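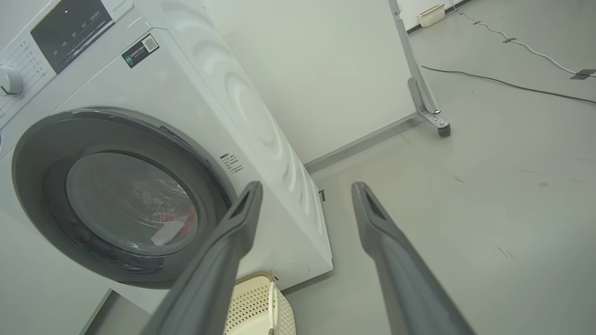 Residential Services Coordinator (Full Time)

Tunstall House, Plirnix Housing Association

Plirnix Housing Association invites applications for the position of Residential Services Coordinator at Tunstall House, its residence for international graduate students and visiting scholars. The appointment is for an initial term of 12 months, with the possibility of renewal subject to satisfactory performance and available funding. The successful candidate will be expected to begin work in December.

About the residence

Tunstall House provides furnished accommodation to 100 residents, most of whom are enrolled in graduate programs or hold short research appointments. Residents live in shared apartments, each with its own kitchen and laundry equipment. The average stay is a little under one academic year, and a considerable share of residents arrive in the country only days before moving in. Many have not previously rented a home of their own. The Association therefore regards practical help during the first weeks of a stay as a central part of its work.

The residence is managed by a team of five employees, led by the Head of Residential Life, Denise Kershaw, to whom the Coordinator will report. Building maintenance is carried out under contract by Zonden, and the Coordinator will be the daily point of contact for that company.

Duties and responsibilities

The Coordinator will:

Receive new residents, complete check-in documents, issue keys and conduct an introductory tour of the apartment and common areas.

Carry out apartment inspections at the beginning and end of each stay, and prepare a written record of the condition of furniture, fixtures and appliances.

Explain the use of heating controls, kitchen equipment and washing machines to residents who are unfamiliar with them, and maintain the printed guides supplied in each apartment.

Receive requests for repair, enter them in the service log, forward them to Zonden and confirm completion with the resident.

Assist residents of shared apartments in agreeing on arrangements for cleaning, quiet hours and the use of shared equipment, and help settle disagreements at an early stage. 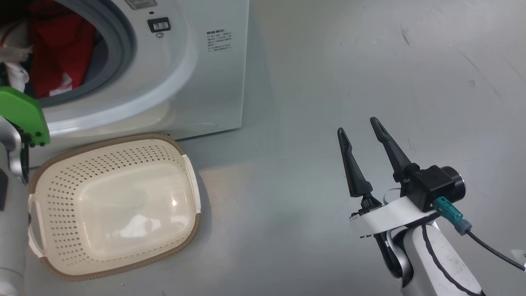

Front-loading washer and laundry basket.

Organize a modest program of social events during the academic year, including the welcome dinner and the monthly Saturday breakfast.

Prepare a short monthly report on occupancy, repairs and resident concerns for the Head of Residential Life.

Take part in the on-call rotation described below.

The above list is not complete, and the Coordinator may be asked to perform other duties in keeping with the level of the position.

Required qualifications

A completed associate degree or higher, or an equivalent combination of education and work experience.

At least one year of paid experience in housing, hospitality, student services or a related field.

Fluent spoken and written English.

The ability to give clear instructions to persons whose first language is not English – patience in this regard is essential.

Competence in the use of ordinary office software, including spreadsheets and shared calendars.

The legal right to work in the United States at the time of appointment. The Association is unable to sponsor employment visas for this position.

Preferred qualifications

A working knowledge of a second language. Mandarin, Spanish, Arabic and Portuguese are of particular use at present, but all languages will be considered.

Experience in mediation or conflict resolution, whether gained through formal training or in practice.

Personal experience of living or studying abroad.

A current first aid certificate. Candidates without one will be enrolled in a course at the Association's expense during the first term of employment.

Hours and conditions

The position is full time. Regular office hours are 9 a.m. to 5 p.m., Monday through Friday, with one hour for lunch. During the main arrival periods, evening and weekend work will be required and will be compensated with time off at a later date, to be agreed with the Head of Residential Life.

Members of the team share an on-call telephone outside office hours. Calls most often concern lost keys, water leaks and loss of heat. The employee on call is not required to remain at the residence but must be able to reach it within one hour. A fixed allowance is paid for each night on call.

Salary will be set according to the Association's pay scale, with regard to qualifications and experience. The pay range for the position is stated in the application packet. Benefits include health and dental insurance, paid vacation and sick leave, an employer contribution to the retirement plan and a public transit pass. The position does not include accommodation.

How to apply

Applications must be submitted through the Drarov recruitment portal, where the application packet may also be obtained. A complete application consists of:

A cover letter of no more than two pages, addressing the required qualifications.

A current résumé.

The names and contact details of two professional references. References will be contacted only after an interview has taken place, and with the candidate's consent.

Incomplete applications will not be reviewed. Applications sent by mail or delivered to the residence in person cannot be accepted, except where an alternative format has been agreed in advance as an accommodation for a disability.

Review of applications will begin as soon as they are received, and the posting will remain open until the position is filled. Candidates selected for interview will be invited to Tunstall House for a meeting with the hiring panel, followed by a tour of the building and a brief written exercise. The exercise consists of a reply to a resident's letter and requires no preparation. Reasonable travel costs within the state will be reimbursed on presentation of receipts.

Equal opportunity

Plirnix Housing Association is an equal opportunity employer. All qualified applicants will receive consideration without regard to race, color, religion, sex, sexual orientation, gender identity, national origin, age, disability or veteran status. Applicants who require an accommodation at any stage of the process are asked to notify the hiring office when submitting their application – such requests are handled in confidence and are not shared with the hiring panel except as needed to make the arrangements.

An offer of employment is conditional on the completion of a background check.

Questions regarding the duties of the position may be addressed to Denise Kershaw, Head of Residential Life, through the message function of the Drarov portal. Technical questions about the portal itself should be directed to its help desk.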